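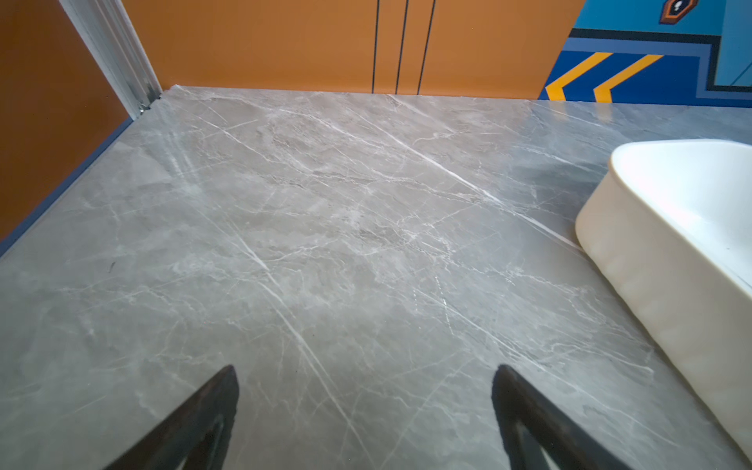 Grey counter with white veins, as it looks in October

stekumeo_w: I want to ask about sealing. The seller in Jokcombe told me to seal every year, price 90 for the bottle. Is it necessary for a grey stone like mine?

Hebden_C: Every year, yes. I skipped it once and got a lemon ring.

glenysm: I disagree, Colin. Lemon is acid -- it etches marble, sealed or not. Put a few drops of water and wait 60 minutes. If the stone gets darker, seal it.

Hebden_C: My ring says otherwise.

stekumeo_w: Thank you both. I will try the water first.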